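Sorting Bins & Dividers: Your Questions

1,758 views | 32 shares | 15 comments

Eugénie Cordier here, answering the bin emails in one go because the inbox is out of hand. Most of you ask the same handful of things. If yours isn't on here, leave a comment, I do read them, just slowly.

Do I really need a divided bin?

No. A shoebox works. But if you're clearing a junk drawer or a toy shelf you want one side for stuff you haven't looked at yet and one side for stuff you have. Otherwise you pick up the same dead battery over and over. Ask me how I know.

What size?

Big enough to see the floor of it when there's stuff in. Mine is large, two compartments, one wider than the other. I like the uneven split. Equal halves look nice and then you run out of room on the messy side every single time.

Can I make the divider myself?

Yes, plenty of people do. Cut a panel to the length of the bin, drop it in, clamp it at both ends. Spring clamps, the cheap kind from any hardware store. Try it clamped for a week before you glue or screw anything. Matvii Skoryk wrote in to say he glued his first, hated the position and had to buy a new bin. So, clamps.

Straight divider or sloping?

Sloping, for me. Small things slide down to where your hand is and don't get stuck standing up in the corner. Straight gives you a bit more floor. If you store tall stuff go straight.
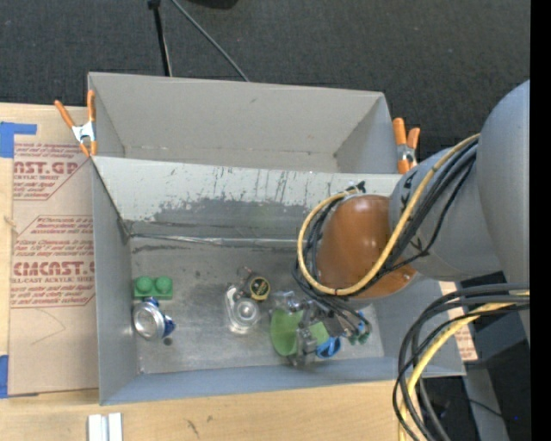 My clamps keep popping off. Why?

Usually one of three reasons. Bin wall too thick for the jaw, clamp too small, or there's a lip on the rim and the jaw is sitting on the lip. Thin flat walls are easiest. If you've got a fat rolled rim get the next size up. Also wipe the rim, grease from your hands gets on everything.

What goes in first?

Whatever's in front of you. Seriously don't plan it. One handful, spread it out, deal with it, next handful. People dump the whole drawer in and then walk away and it's still there in July.

Toys mixed with hardware mixed with trash, help??

Normal. Every junk drawer in the country is building blocks, old cans, and some loop of something. Blocks go straight back to the kid's box. Cans to recycling, rinse first. Anything you can't name goes in a jar with the month written on the lid, and if you haven't needed it in a year, out. Mireille Pons keeps two jars, one for "no idea" and one for "parts of something". Too fancy for me but she swears by it.

How do I keep small round things from rolling around?

A damp paper towel laid flat on the bottom. Or a piece of shelf liner cut to fit. Don't put foam in, it sheds and then you are sorting foam.

The bottom is all scratched and marked up. Should I replace it?

Why? It's a sorting bin. Scuffs are fine. Replace it if it cracks or if there's a sharp edge, especially with kids reaching in. For dark smudges try baking soda and a wet rag, let it sit a few minuts, wipe, rinse. Won't fix scratches. Nothing does.

Tape along the seam, yes or no?

Yes if tiny screws keep sneaking under the divider. Press it down hard and go slow. It'll wrinkle anyway. Mine always does. Change it when the edge starts lifting and catching crumbs.

Jamdale or Gurneck bins?

Had both. Jamdale is lighter and the walls flex more, so clamps hold better. Gurneck is stiffer and better if you carry it full up stairs. Neither paid me. Kurniawati Ong asked about the Clullmont one with the lid, haven't tried it, the lid seems pointless for this.

How long should a drawer take?

One evening if you don't stop to read old reciepts. Reynaldo Dela Peña timed his and sent me a spreadsheet, 230 items in one kitchen drawer. I did not need the spreadsheet but I enjoyed it.

Do you sell the bins?

No. Get one locally, take a clamp with you and try it on the rim in the store.

15 comments | Share | Save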